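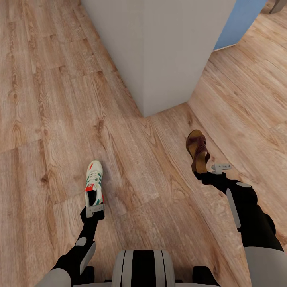

Gunnel Bråten wrote to ask how anybody gets through a three-hour movie at home without the popcorn going chewy by the halfway mark, and whether there's a trick to keeping the dialogue clear over all that crunching.

Oh, there is, Gunnel! Pop it dry and salt it late. Steam is what ruins a bowl, so leave the lid cracked while the kernels go, then tip everything onto a baking sheet for 4 minutes before it goes anywhere near a bowl. Butter goes on in small drizzles, tossed in between (melt it slowly and leave the milky bit behind in the pan).

For the sound, try moving the speakers first. Pull them out of the bookcase, get them up to ear height and hang a thick blanket on the bare wall behind the couch. I did this before our last comedy marathon and could finally drop the subtitles!

More movie night favorites:

Turn on a small lamp behind the TV. Your eyes will be so much happier by the second feature.

Wipe the screen with a dry microfiber cloth, never window cleaner.

Old discs that skip: wipe from the center straight out to the rim.

Next time, nachos that stay crisp under cheese.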